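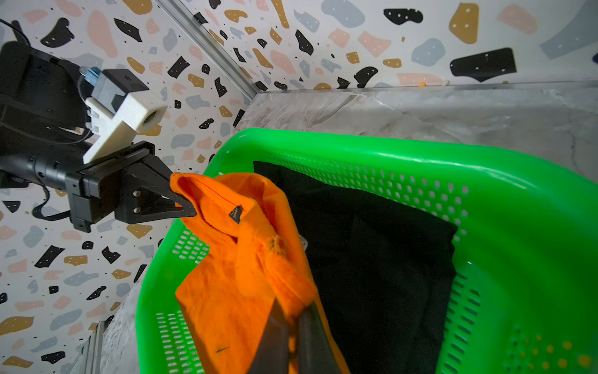 Heat pump dryer – worth it for a big household?
Jillthorpe Home & Yard Forum > Appliances

mudroom_mess
Our old vented dryer started making a noise like a bag of forks in August and I need to replace it before it gets cold. There are 5 of us, two do sports, and I run a load pretty much every day. The store in Roston has a Kauppinen heat pump model and the guy there was super excited about it, but it costs way more than a plain vented one. Does anyone own one? I'm mainly worried about how long it takes. I already feel like I live down there.

pinecone77
We've had the Kauppinen for two winters and I love it! It's slower, yes. A mixed load takes me two hours and towels take longer, so I start it after supper and quit thinking about it. Our power use went from 3,151 kWh to 2,336 kWh the first full year. Same house, same people, same number of muddy dogs. The laundry room doesn't get that freezing draft from the vent hole anymore either (we plugged it and insulated it the same weekend).

old_crank_on_elm
I'll be the grump. That's a nice drop but you can't pin it all on the dryer. Did you change anything else that year? Light bulbs, fridge, a kid leaving for college? I had a Flodier heat pump dryer for 3 years and got rid of it. Lint got in behind the filter and packed onto the coil, and the coil on mine wasn't made to come out. Drying times got longer and longer. I went back to vented and jeans are done in under an hour.

pinecone77
OK fair, we did swap out the chest freezer that spring, so some of that is the freezer. I should have said so. But the lint thing depends on the model. Mine has a second filter down low behind a little door and I rinse it under the tap every couple weeks. Takes no time.

mudroom_mess
Good to know about the second filter, I'll ask to see it in the store. My other question is colors and heat. Half of what we own is either black or screaming bright, and the old dryer has turned every black shirt in this house gray. Would lower heat help with that?
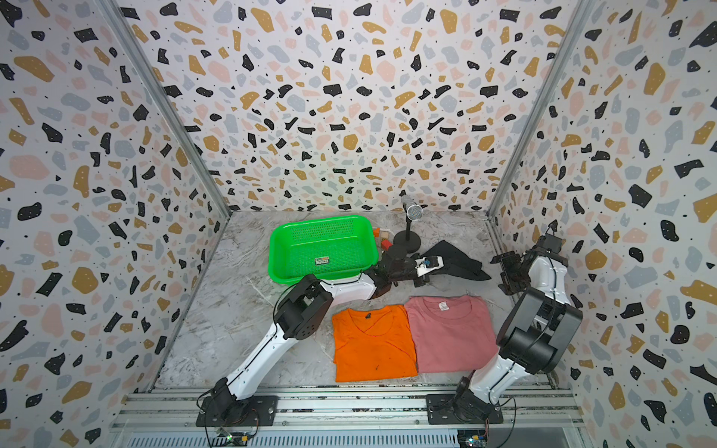

I've been turning everything inside out and using the low setting, but then it comes out damp at the seams and I end up running it again, so I doubt I'm saving anything. Same story with hoodies – the body is dry and the pocket is soaked.

lineandpeg
Lower heat helped ours a lot. Most of the fading happens in the wash though, at least in my experience. Cold water, short cycle, don't stuff the drum. And spin! Bump the spin speed up one notch and you take a big chunk off the drying time in any machine. It's free, try that before you spend a dime.

old_crank_on_elm
Agree on the spin. Disagree on cold for everything. If you've got kids in sports you want warm for socks and practice gear or it never stops smelling.

lineandpeg
Sure, socks are their own category. I was talking about the black shirts.

mudroom_mess
Tried the higher spin last night and the hoodie pocket came out dry the first time, so thank you!! Still need a dryer, the fork noise is worse. Does the Kauppinen have to be hooked to a drain or can you dump the tank by hand?

pinecone77
Either one. I emptied the tank for a month, forgot it constantly, and it would stop halfway through with a light on. Then I ran the hose to the washer drain. Get the hose kit when you order, mine didn't come with it.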